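Prinow Loft Bed with Desk: Owner's Guide
Section 4. Setting up the desk area

Read this section once the bed frame is fully bolted and the desk top is in place. If the frame still rocks when you push on an upright, go back to Section 3 before you put anything on the desk.

4.1 Before you start

Wipe the desk top with a barely damp cloth and dry it along the grain. Keep drinks at the back or on a coaster while you work. A full 500 bottle with a screw cap may stand on bare wood with the cap on. An open glass may not.
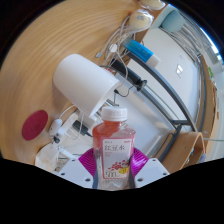 Text: Kalliopi Galanis
Checked by: Kwabena Nyarko
Revised 3/16/24

4.2 Fitting the desk lamp

The lamp is sold separately. These steps suit the Zemik and most other lamps with a long arm and an inline switch.

1. Lay the lamp on the desk with the plug out of the wall. Let the shade rest on its side.
2. Check that the shade is tight on its rod. Turn it by hand only.
3. Run the cord to the back of the desk. Leave the inline switch on the desk top where you can reach it sitting down.
4. Stand the lamp up towards the back and raise the arm slowly.
5. Stop before the head touches the shelves above. Leave a gap of at least 14 cm.
6. Plug in and switch on.

Caution: Do not hang cloth, paper or bags from the lamp arm or over the shade.

Note: If the arm sinks under its own weight, tighten the joint a quarter turn. See 4.5 for lamps that clip on.

4.3 Cables and sockets

1. Set the desk so that the wall sockets can be reached without moving the bed.
2. Let charging cables hang free between socket and desk. They must not be trapped behind an upright.
3. Gather thin cables to one side, away from where you write.

Caution: Keep liquids off the side of the desk where the cables run. If a drink is spilt, unplug at the wall first and wipe up afterwards.

4.4 What goes where

Tall things belong at the back, under the shelves. Pens do well in a metal cup, and pump bottles should stand with the spout turned away from the wall.
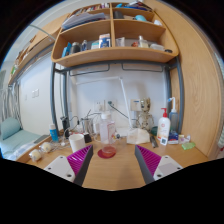

Small items such as packets, stickers and soap tend to collect at one end. A shallow tray 19 cm wide will hold most of them. Soap marks bare wood if it is left there overnight, so give it a dish. Use a coaster under every glass and mug, and lift it now and then to dry underneath.

The curved shelves are for light things only. Spread the load across both tiers, heavier items on the lower one.

4.5 Clip-on lamps

Fix the clip to a metal upright, never to the edge of a shelf. Put a scrap of felt under the jaws to save the paint. Spare felt pads are order number 181.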